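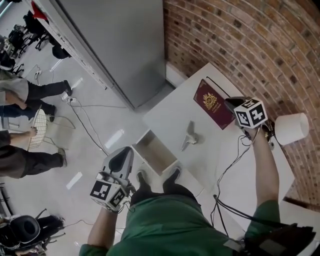
Plunton, May 2023

The Tatico document wallet is a zipped organiser for passports, boarding passes and the paper that builds up on a longer trip. I bought it in April to replace a Lubis sleeve whose stitching had failed at the fold. It has had 30 days of use, including 4 flights and a ferry crossing.

Empty weight on my kitchen scale is 126 g. The outer is a coated fabric, stiff enough to stand on end when full. Inside are 2 passport pockets, a full-width slot for folded A4 and a row of card slots down the left side. The passport pockets are cut well. A standard booklet goes in without catching its corners, and enough of it shows above the lip to pull out with a thumb.

The card slots are less good. They are tight when new and only slightly easier a month on. A bank card needs a firm push, and thin card such as a luggage receipt or a rail ticket tends to buckle before it is fully home. I ended up keeping tickets in the A4 slot, where they slide to the bottom.

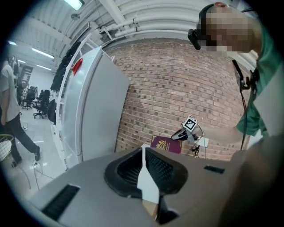

White card strip, upright. Photo: Haoran Cheng

The zip runs round three sides and is smooth on the straights. It drags at both corners, more so with a pen inside. The pen loop itself takes a slim ballpoint and nothing thicker.

Against the Beter wallet I used before the Lubis, the Tatico is lighter and lies flatter in a coat pocket. The Beter had the better card slots - wider, with a thumb notch - but no room for A4 unless it was folded twice.

I would buy the Tatico again for passports and paperwork. Anyone carrying more than a couple of cards should keep a separate holder for them.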